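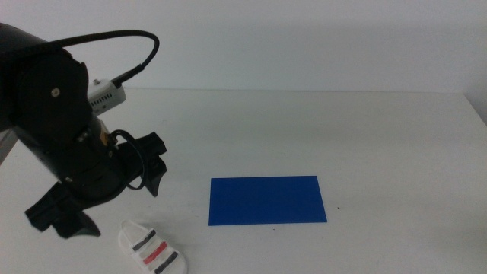 Training a pick-and-place policy that knows when to try again

What you'll end up with

By the end of this tutorial you'll have a small policy that moves a shoe onto a colored mat, notices when a grasp has missed, and goes back for another attempt without any hand-written recovery code. We call the method Vornum. The idea is simple enough to fit on a sticky note: you teach the policy to predict its own progress along with its next move, and you let a dip in that prediction trigger a retry. I was surprised by how far that one extra output got us!

You'll need an arm with a two-finger gripper, one fixed camera that sees the whole table, a flat mat in a strong color, and a few shoes. Sandals are great for this. The straps give the fingers several places to grab, and some of those places are much better than others, so the policy has something real to learn.

Step 1. Set up the table

Put the mat where the arm can reach every corner of it with the gripper pointing down. Check this by hand before you record anything. Tape the corners if your mat likes to slide.

Start each episode with the fingers open and the shoe somewhere off the mat. Turn the shoe to a new angle every time. Our first batch had nearly every shoe facing the same way (my fault, I got into a rhythm) and the policy fell apart the moment we rotated one.

Step 2. Record demonstrations

We recorded 527 demonstrations by teleoperation. Most are plain successes: reach, pinch a strap, lift, carry, lower, let go. Keep your speed steady and don't pause in midair to think. The policy will copy the pause.

Now the fun part. In some of your episodes, miss on purpose. Close the fingers just beside the strap, lift a little, then open, back off and do it properly. Save the whole thing as a single episode. These recordings feel wrong while you're making them, and they are the most useful ones you'll have.

Step 3. Label progress

Run the Ineck labeling script over your episodes. It asks you to mark four moments:

first contact with the shoe
shoe clear of the table
shoe over the mat
release

Between marks, the script fills in a value that climbs smoothly from 0 to 1. On a missed grasp, mark the moment the fingers close on nothing. The value drops back to where it was before the reach, and that drop is the signal the whole method depends on, so take your time here. Scrub back and forth a few times if you aren't sure of the exact moment.

Step 4. Train

Split your data by episode, never by single image, or near-copies of your training images will leak into the test set. Start with the default settings. The training loss has two parts, one for the action and one for progress, and the default weighting favors the action.

We trained for 4,000 steps. The progress curve looks like noise at first and then settles down all at once, which is a lovely thing to watch. If it never settles, go back to Step 3 and look at your miss labels before you touch the learning rate.

Step 5. Set the retry threshold

Play your held-out episodes through the policy and plot predicted progress against time. You want to see a steady climb on the good ones and a clear notch wherever a grasp missed. Set the threshold so the notches trip it and the ordinary wobble during the carry doesn't.

Too sensitive, and the arm will put down a perfectly well-held shoe to start over. Too relaxed, and it will carry thin air to the mat and release it with total confidence.

Step 6. Run it

Keep a hand near the stop button for the early runs. Count a success only when the whole shoe rests on the mat after release. Heel hanging over the side? Failure. Write that rule down before you start, because you'll be tempted to bend it at the end of a long afternoon.

Our result

Across 2,318 trials the policy finished 1,858 successfully, with up to three tries allowed per trial. With retries switched off, the same network did clearly worse, and the gap was widest for shoes lying close to the arm, where the gripper has to come in at an awkward slant.

The weak spot is letting go. A strap sometimes hangs on a fingertip after the fingers open, and the progress value already reads close to 1 by then, so no retry happens. We're trying a fifth mark for "fingers clear of the shoe" and the early runs look promising.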